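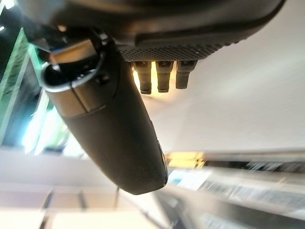
Zinddale Harbor Light Keepers' Logs: a transcribed set

Welcome, and thank you for stopping by! This folder holds the typed-up daily logs of the keepers who lived and worked at the Zinddale harbor light, along with the small amount of engineering paperwork that has survived with them (mostly letters about the lens, the fog bell and a long, grumpy argument over the landing stairs). If you came looking for the history of the tower itself you'll find some of it in the letters, but the logs are the heart of the thing.

What you get

There are 2 files.

logs.csv has one row per log entry, 1439 rows in all.
letters.txt has the engineering letters, one after another, with a line of dashes between them.

Columns in logs.csv

entry_id: a plain running number. It follows the order of the pages in the books, and the pages were not always bound in the right order, so please sort by year, month and day if you care about time.
year, month, day: as the keeper wrote them. Left blank where the ink is gone.
keeper: the surname as signed. Tikkanen signs most of the winter entries, and he spells his own name three different ways, bless him. I have put them all under Tikkanen here and kept the original spelling in signed_as.
signed_as: see above.
weather: the keeper's words, not tidied. "Thick" means fog. "Dirty" means wind and rain together, as far as I can tell from the way they use it.
lamp_lit, lamp_out: times of day as written, usually to the quarter hour.
oil: oil drawn from the store, in whatever measure the keeper was using. Be careful with this one! The measure changes when the new tank goes in, and one keeper carried on with the old measure for most of a season afterward.
remarks: everything else. Ships passing, broken panes, visitors, a goat.

How the typing was done

I typed from the books themselves over two winters, and then Hortensia Inga read every page back against my copy, aloud, on Wednesday evenings at her kitchen table, which was far and away the nicest part of the whole job. Where we disagreed about a word, it has a question mark in square brackets after it. Where neither of us could read it at all, there is just [illegible]. We kept the old spellings, the missing commas and the crossings-out (these are marked with a tilde on each side).

The letters were harder. They come from Flostia, the foundry that cast the lantern gallery, and the clerk there had a hand like a spider falling downstairs. I'm fairly sure of the figures in them and less sure of the adjectives.

Known problems

The book for the second winter has water damage along the bottom, so the remarks often stop short.
The keepers copied the weather down from the day before more often than they should have. You'll see runs of the same wind for a week at a time.
A few entries in September are in the book twice, once in pencil and once in ink. Both are kept, with the pencil one first.
One letter mentions a bill of 4000 for stonework and the next gives it as 3000. I don't know which is right, and neither letter says what was left out or added. Both stand as written.

Opening the files

Plain UTF-8 text, commas between columns, double quotes around anything with a comma in it. Some spreadsheet programs will try to turn the lamp times into something clever. Bring those columns in as text and they'll behave. I made the csv in Nonex, but you don't need it to read anything here.

Using and sharing

Please use all of it as you like, for school, for books, for family history or for plain curiosity. A mention of the Zinddale logs is appreciated. If you find a mistake, send me the entry_id and what you think it should say, and I'll go back to the page and look. Corrections go in at the end of each month, with a line in changes.txt once there is something to put in it.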